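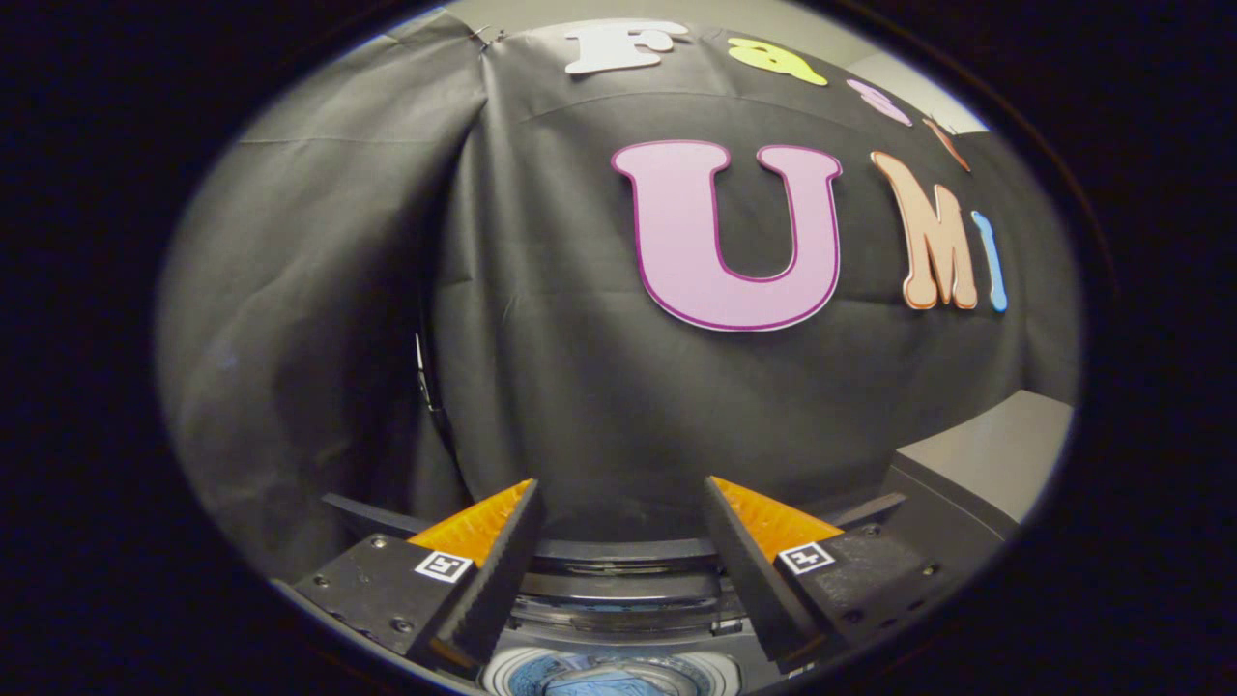
Bright cut-out letters on black cloth, with a binder clip holding a fold in place.

Akden Puppet Theater Gets Its Winter Back

The Akden Puppet Theater is reopening on Monday evening, and if you have been missing it as much as the rest of the town has, you will want to get there early. The doors open at 6, the first show starts half an hour later, and there will be hot cider in the lobby for anyone who comes in from the cold.

The little theater on Pastau Street has been dark since March, when a pipe burst over the stage and soaked the floor, the curtains and a good part of the scenery. It took the whole summer to dry the place out. New floorboards went down in the fall, the lights were rewired, and the old benches were sanded and painted a deep green that looks wonderful under the house lamps.

"I walked in and smelled fresh paint, and I thought, well, now we have to put on something good," said Mieczysław Sowa, who has directed the theater for 15 years and built most of its puppets himself.

He has picked "The Lamplighter's Goose," a story the company last performed when many of Monday's parents were still kids in the front row. The goose gets lost in a snowstorm, the lamplighter goes out to find her, and between them they manage to wake up an entire village. There is singing, there is a chase across the rooftops, and there is a very grumpy baker who steals every scene he is in.

The puppets themselves came through the flood in fine shape. They were stored upstairs in Sowa's workshop, wrapped in old bedsheets, and the goose needed only a new set of feathers on one wing. The snowy village was another matter. All of it had to be built again, and the new version is bigger than the old one, with windows that light up one at a time as the story goes along.

Sowa gave this reporter a peek at a run-through last week, and those windows are a treat. The stage goes nearly black, the piano drops to a few soft notes, and then a single yellow square comes on high up in the back -- and then another, and another. Even the stagehands stopped to watch.

The music is new as well. Pianist Hosoda, who goes by just the one name on stage, has written seven songs for the show and will play them live at every performance. The goose's song is the one you will be humming on the way to the car. It is simple enough that the smallest kids can join in by the second verse, and the cast hopes they will.

The theater has also made some changes that families have been asking about for years. There is now a ramp at the side door, a place to park strollers, and a short intermission so that nobody has to climb over a full row in the middle of the rooftop chase. The house seats 87, the same as before, and the benches up front are still saved for children.

After the show, kids can go backstage to meet the puppeteers and try working a simple rod puppet. It is harder than it looks! Sowa says the trick is to watch the puppet and forget about your hands, and he is happy to repeat that to anyone who asks.

"The Lamplighter's Goose" runs through the end of the month, with evening shows on weekdays and matinees on weekends. Tickets are sold at the box office and at the Iltilex bookstore across the street. Children under six get in free but still need a ticket. A spring show is already in the works -- Sowa would say only that it has a whale in it, and that he is going to need a lot of blue cloth.

Recent items
Pastau Street Bakery Brings Back Its Rye
High School Band Plans Outdoor Concert
Library Extends Evening Hours
Skating Pond Opens for the Season
Where to Drop Off Used Coats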